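The Rules Taped to the Kitchen Cabinet

By Trinidad Tolentino

The first rule I ever broke in a robot kitchen was rule four. I reached for a bowl. It was a perfectly nice bowl, I wanted a closer look at it, and my hand was halfway across the counter when three people said "Hands!" at the same time. Rule four says no one reaches over the counter while the arm has power, even when it's sitting still, even when you're a visitor with a notebook and a good reason.

I had come to Lagman on a Friday to look at paperwork, if you can believe it. The workshop there is run by a small outfit called Geltia, which teaches robot arms to do household jobs, and I'd heard that its house rules were getting passed around by other shops. Trendham, a bigger firm two towns over, asked for a copy in August and now uses most of it. I love this kind of thing. Everybody writes about what the machines can do, and I always want to read the sheet of paper taped up next to the light switch.

The sheet started out as one page. It's now a binder with 214 entries, and I read every one of them (it took two pots of coffee and most of a sandwich). Some are what you'd guess: where the stop button lives, who gets to press it (everyone), who gets to turn the power back on (one person, named at the start of the shift). Others are so fussy that I laughed out loud, and then somebody explained them to me and I stopped laughing.

Take rule 31, on fixtures. Anything screwed to the furniture gets a pull test by hand before the first run of the day. You grab it, you lean on it, you look at the place where it meets the wood.
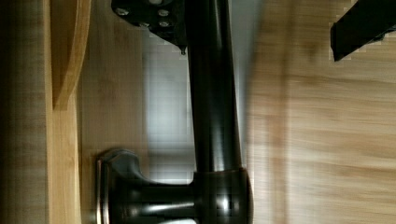
A dark bronze fitting meets the wood, with the gripper hardware close by.

"A cup that moves is a mess," the shift lead told me. "A fixture that moves is a repair." She had the binder open on her knee and was checking off the morning list in pencil. Pencil is also a rule, number 12. Pen is for incidents.

What I liked best was how ordinary the place is. I'd pictured a cage and yellow stripes, and some shops do work that way, with good reason. Geltia wants its arms working among the stuff people own, so the rules have to deal with towels and toasters and jars of cereal. There's a whole section called Clutter. You're allowed to have it! You just have to decide on it before the run starts, and then leave it alone. If you move the toaster, you write down that you moved the toaster. If you want the toaster gone, you stop, power down, take it away, and start a new sheet.

The Clutter section also has a paragraph on sinks, and I read it twice. Electric things near the sink must be unplugged at the wall unless the job calls for them, and the plug has to be somewhere you can see it from the operator's stool. My own kitchen would fail this in about nine seconds.
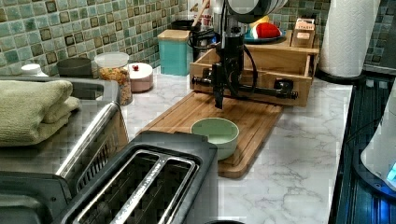
What the camera can't tell you

A lot of the newer rules are about cameras, and this is where the arguments start. The people at Geltia spend a good part of the day looking through a little camera mounted out by the gripper, and they've learned to be careful with what it shows them. You get a wonderful close view of one thing and hardly any idea of the room. So rule 88 says the operator can't clear a move from the wrist view alone. Somebody has to look at the real counter with real eyes and say "clear" out loud. A nod doesn't count – they tried nods for a while.

Then there's shine. Glossy dark metal is a pain to judge on a screen, with one bright streak down the side and the rest sinking into black. The rule for shiny things is to look from two angles before saying how far away they are. One of the younger operators thinks this is overkill and told me so, cheerfully, in front of his boss. She told him he was welcome to write up a change. He has, twice. Any change needs 200 runs behind it before anyone votes, and he's still collecting his.

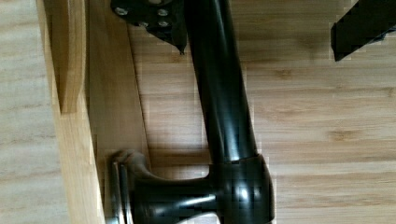
Highlights on a glossy black fixture, seen from the wrist camera.

I asked how many runs they'd logged under the current binder. The answer was 1,552, and of those 716 had some kind of note attached. I thought that sounded terrible. The shift lead thought it sounded healthy, and she showed me a stack of them to make her point. "Cable rubbing a little at the elbow." "Towel slid, left it." "Visitor reached." (That last one was me. In pen.)

She worries more about the sheets that come back blank. A blank sheet might mean a smooth run, or it might mean someone filled it out in the parking lot with the engine going. Rule 140 was written for that second person: notes are finished before you leave the stool, and the next operator reads them aloud before sitting down. It feels a bit like church the first time you hear it. By midafternoon I was waiting for my favorite parts.

Not everyone is a fan. A friend who builds test gear at Proltex went through my copy over dinner and said half of it was common sense and the other half was one bad morning each. I passed this along, a little nervously, and the shift lead was delighted. She said that was how you got a rule: somebody has the bad morning, and then you write it down so the next person gets a different one. She did agree with him about the common sense half. They've been trying to trim it since spring, and every time they cross something out, a new hire does it within the week.

The entries I keep thinking about are the ones on clearance. Geltia wants a hand's width between the gripper and anything fixed, on every side, before the fingers close on something loose. They use an actual hand for this, with the power off, and it has to be the smallest hand on the shift.
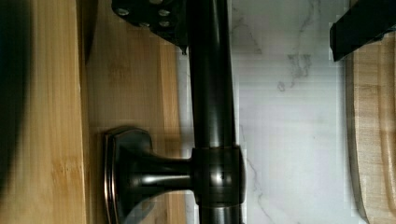

I offered mine, which is tiny, and got turned down because I hadn't done the training. The training takes a morning. You read the binder, you press the stop button ten times from ten different places in the room, and you stand at the counter with your arms folded while somebody tries to get you to reach for something. They're very good at it. One trick is to drop a spoon.

So I signed up. I go back next week, and I've been practicing at home by letting things fall off my counter and just standing there, which my husband has asked me to stop doing with the eggs.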